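Home | Kitchen | Laundry | Workshop | Tips A–Z

Sponges, Sorted!
By Vaughn Alcantara, September
Print this page | E-mail to a friend

I love a small rack for sponges – two tiers, up off the counter, every one in plain sight. Blues and greens go on top for me, yellows below, standing on edge so air gets between them. 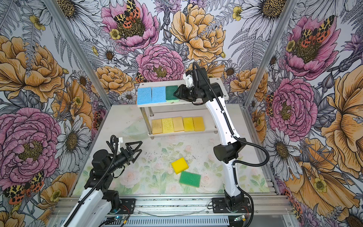
Bernadette Tillman writes that she sorts by job instead, dishes up top and floors underneath, and snips a corner off the floor ones. Great trick!

Leave a little gap if you have room, and give the rack a wipe when you swap in a fresh sponge. 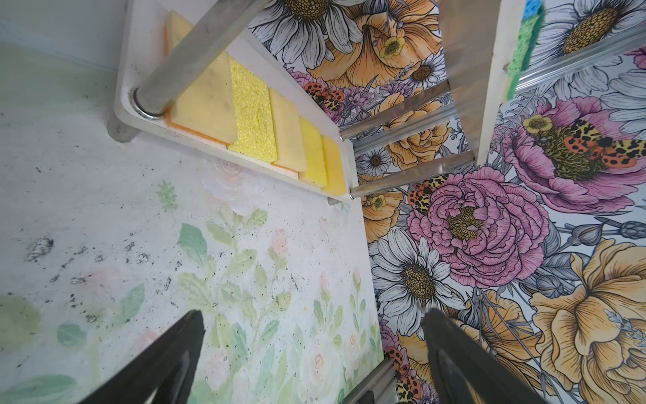 Five in a row, yellows together.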